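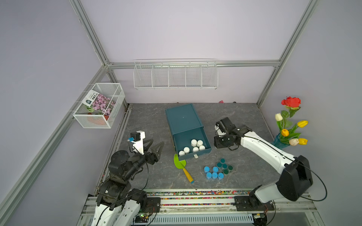 Germination bench, Tuesday, November

Sweet peas are up! Checked the Dratarby trays at first light and 30 cells show green, most of them in the batch I nicked with a file before soaking. The unnicked row has 6 so far. Very pleased with that.

Kha Lưu's compost mix (batch 454) drains beautifully – no crust on top, no green film. Romain Hoarau thinks it is a bit lean, so I'll give half of the Plutum tray a weak feed on the next watering and leave the other half alone.

Vents on the Besson propagator now one notch open. Labels on row two are smudging again, switch to pencil.

To do: sow the late cornflowers, lot 2921. Ask Kha for more grit.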